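Setting Up a Sorting Board and Box at a Shared Table
Catham Community Workroom -- Guidance for Table Users

A sorting board gives small items a clean, pale surface on which they are easily seen. An open-topped box placed on the board holds the pieces until they are needed. The following procedure applies to all tables in the workroom.

1. Clear the table and wipe it with a damp cloth. Allow it to dry.

2. Lay the board flat, with the long sides parallel to the sides of the table. Check that it does not rock.

3. Place the box at the far end of the board. Thin-walled wooden boxes should be lifted from beneath, with both hands.

4. Fill the box to no more than half its depth. An overfilled box is slow to work from, and pieces are readily lost over the sides. 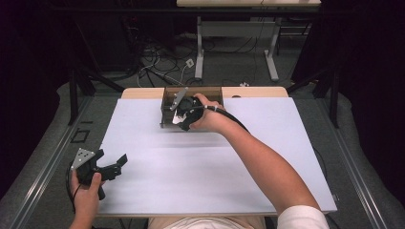
5. Take items out one at a time and set them down on the near half of the board. Leave a clear space between groups -- 35 mm is sufficient for most small parts.

6. When sorting is finished, return each group to its labelled container before moving the box.

Boards should be wiped after every session and stored on edge, away from heaters. Colour-coded labels are available at the front desk. Damaged boxes should be reported to Nasrin Vahidi, who also keeps the booking sheet for June.

Last revised 05/05/2024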